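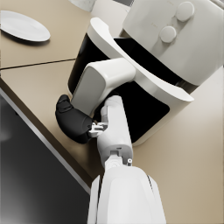 Written by Pusinska

Section 4: Setting Up Your Kitchen Corner

Welcome back! If you have made it this far through the Imen guide, your shelves are up and your drawers are sliding nicely, so we can move on to the part most of us look forward to, which is deciding where everything goes. Set aside an unhurried hour for this section, and maybe put some music on.

Before you start, you will need the two Masilela wall brackets from bag C, the cord clips, a soft pencil, a tape measure and a damp cloth. The small Allen key from Section 2 comes back here too (mine always hides under the instruction sheet).

1. Wipe down the countertop and let it dry fully. The adhesive on the cord clips does not forgive crumbs.

2. Find the outlet you plan to use and stand in front of it for a minute. Think about which hand you reach with and which way the refrigerator door swings.

3. Place your biggest countertop appliance first. An air fryer or a toaster oven needs room for its drawer or door to open all the way, so pull it out and check before you settle on a spot.

4. Leave the clearance given in the appliance's own booklet at the back and sides. If the booklet has wandered off, most makers keep a copy on their website.

5. Hold the first bracket against the wall, 30 inches to the left of the outlet, and mark both screw holes lightly with the pencil. Do the same for the second bracket on the other side.

6. Tighten the screws until the bracket stops moving, then give each one a last quarter turn, which is 90 degrees on the key.

CAUTION: Do not drill directly above or below an outlet. Wiring often runs straight up and down inside the wall. If you aren't sure where yours goes, please ask an electrician.

7. Run each cord along the back edge of the counter and press the clips down firmly. Cords should never hang over the front, especially if you have little ones or a curious cat.

NOTE: The Unus power strip has 2 switched outlets, and they are meant for lamps and chargers up to 700 watts in total. Anything that heats food should be plugged straight into the wall.
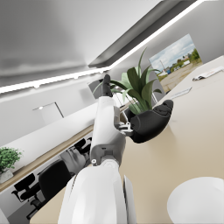

Page last changed: March

8. Now for the greenery, if you like some. Choose a bright spot away from the stove, and slip a saucer under the pot so that extra water stays off the counter. Keep the leaves well clear of anything that blows out hot air – they brown at the tips very quickly.

9. Water the plant at the sink and let it drain before you carry it back, keeping it well away from the power strip.

10. Give the new corner a week of ordinary cooking before you fit the end caps. You may find you want to swap a thing or two around, and the caps are a bit stubborn to remove once they have clicked in.

When you are happy with the layout, snap on the end caps and turn to Section 5 for the under-shelf lights.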